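We use cookies to remember your preferences. Accept | Manage

Filed under: Farm workshop > Storage & upkeep

Storing a knapsack sprayer over winter

Drain the tank before the first hard frost. Water left in the pump chamber expands and splits the housing, and the crack is seldom found until spring.

Rinse with clean water, pump until the lance runs clear, then repeat. Residue dries hard in the nozzle – clear it with a soft brush, never wire.

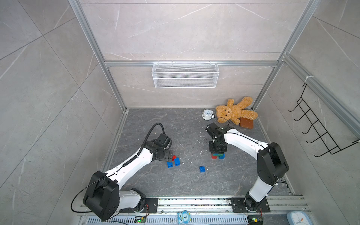
Remove the lance filter and wash it separately. Grease the piston seal with silicone grease. Mineral grease swells rubber and should be kept off it.

Release all pressure and leave the trigger locked open. Store the tank upside down with the lid off, away from direct sun.

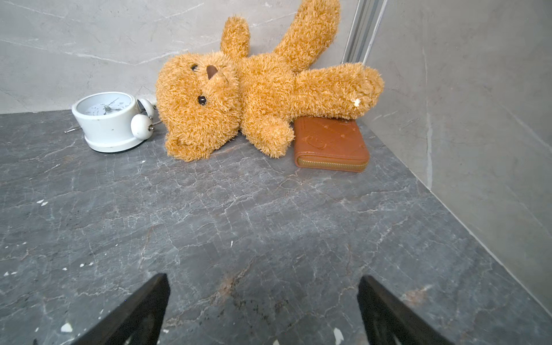 Rweyemamu

October 3, 2021

Check the hose at both ends, where it flexes most. If it has hardened, cut back some 31 mm and refit the clip. Replace any hose that has been cut back twice.

In spring, fill with 5 litres of plain water and test at working pressure before adding any product.

Related
Sharpening hoes and spades
Rust on gate hinges
Cleaning a seed drill at Nodbridge
Labelling feed bins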